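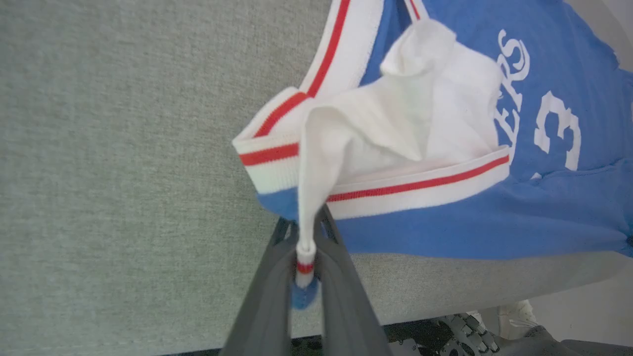
Home | Galleries | Small Rooms | Archive | About

The Back Room, Cleared (Mostly)

By Dorottya Antal
August 29, 2020
47 shares | 4 comments

Laundry has a way of choosing its own furniture, and in our flat in Cundville it chose the best seat in the place. We bought the grey upholstered thing from Sturik when we moved in, having measured the room, argued about the room and then measured it again, and for a short, proud while people sat on it. Then someone put a clean shirt down "just for a minute" and the decline set in. By midsummer you could have carried out an archaeological dig from the armrest of the other chair. Near the top of the heap was the sky-blue basketball jersey, the one with the white 3 and the red stripe running through its trim, all crumpled up as if it had come off worse in an argument. Keegan Pearce has never, to my knowledge, played a full game of basketball. He has strong views about the jersey all the same, chiefly that it mustn't be tumble dried, and that folding it is "bad for the letters". I have looked into this and found no support for it anywhere. The letters are cracking quite happily on their own, and it gives the thing a bit of dignity, like an old shop sign.

So we spent an afternoon putting the back room right. The rules were simple enough. Anything clean got folded or hung. Anything doubtful went in the wash. Anything without a known owner went in a Dönmez carrier bag in the hall, to be claimed by the end of September or given away. Keegan lost two jumpers to the carrier bag and claimed them both back within the hour, which I felt went against the spirit of it.

The fabric came up better than I expected. It's a light grey with little flecks in it, sold to us under the name Litov, and the flecks are the cleverest thing about it. They hide crumbs, fluff and most of a biscuit. I went over it with the upholstery nozzle, then a barely damp cloth, then the nozzle again, and swore at the seams a bit. If you have the same stuff, go gently there – the seams keep everything you've ever dropped.

The wall behind is another matter. I had always blamed the light for those grey patches. It's plain white paint, matt, chosen by me against advice, and it has kept a record of every head and elbow since. 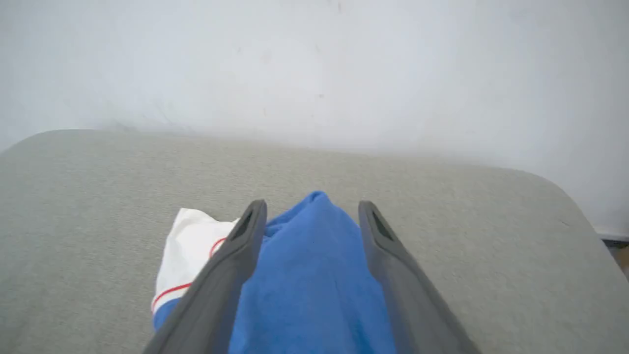 Grey seat, white wall, and the smudges I'm going to paint over in September.

Next gallery: the hall cupboard, if the carrier bag ever leaves it.

Posted in Small Rooms | 871 views | 4 comments | Share this gallery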